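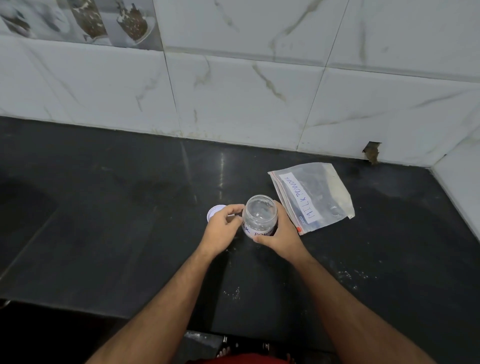
Jar and bag, milk powder task, head view.

Grodell capture kit -- worth the subscription?
Share 8 | Comments 143

dha_controls
Looking at the Grodell kit for kitchen manipulation data. You get the head mount, the sync box, and a license for their annotation service. The attached image is from the milk powder task, bag to jar. My question is whether the head view alone is enough to train a policy on containers like this, or whether I need the wrist units too. Budget covers one or the other this quarter.
-- Đức Hà

lien.l
We ran the head-only package until August last year. Two comments.

Clear plastic is the hard case. Your jar is transparent and mostly empty, and it sits against polished black stone with glossy streaks in it. Our segmentation lost the rim on that kind of background all the time. The label was usually the only part it tracked with any confidence, and in yours the fingers cover part of the label.

Second, the annotation service bills per contact event. Two-handed tasks cost more than the price page suggests. Ask for the contact table before signing.

vykhong
Disagree on the first point. Rim loss is a threshold problem. The default mask confidence in the Grodell software is set for opaque objects. Lower it and retrain the last stage. We did this at Lý with 2000 clips and the jar class came back to a usable level. Wrist units did not change our result enough to pay for them.

lien.l
Which counter surface?

vykhong
Matte white laminate.

lien.l
Then it is a different problem. Reflections move with the head. A lower threshold gives you masks on the reflections too.

hh_bench
Two things I would check in that image before spending money on hardware.

1. Loose powder. There are white specks on the counter in front of the jar and to the right of it. If the success label is "powder in jar," the annotators need a rule for spill. The service has no spill class by default. You can add one, but it counts as a custom class and custom classes are billed separately.

2. The lid. It is left of the jar and the fingers hide part of it. If the policy has to close the jar later, check how their tracker handles partial occlusion. Ours dropped the ID and assigned a new one when the hand moved away, so one lid became three objects in the export.

-- Hạnh Hầu

dha_controls
Spill class is a good catch. Does the ID drop happen on the current firmware?

hh_bench
Seen on 2.8. I have not tested anything newer.

hanhlam_tusis
I work on the Tusis side (we resell the kit), so weigh this accordingly. ID drop on partial occlusion was reduced in the June 15, 2024 release. Reduced, not removed. Objects under a hand for more than 2 seconds can still be reassigned.

On the label question: text reading is off by default. With it on, the bag in that image should be fine, the full words are in view even though they run sideways. The jar is less certain with the hand over it. You can link the two by hand in the editor.

vykhong
Linking by hand is the part of the service I thought we were paying for.

hanhlam_tusis
The standard tier covers automatic linking on unobstructed labels only. It is in section 8 of the service terms.

lien.l
For comparison, Erenholm rents wrist units by the month. Timestamps need an adapter to match the Grodell sync box, and the adapter adds a fixed offset you have to calibrate out. It is one afternoon of work. I would rent a pair, record the same jar task with both views, and compare before buying either package.

vykhong
I can agree with that. Record a threshold sweep on the head-only clips at the same time, otherwise the comparison favors the wrist units.

dha_controls
OK. Renting from Erenholm for one month, head plus wrist, same counter, same jar. Will post masks and the contact count from the invoice.

Related threads
Sync box drift on long recordings
Transparent objects: depth or no depth?
Erenholm adapter offset values
Custom class billing, Grodell standard tier

Search this forum Enter keywords Go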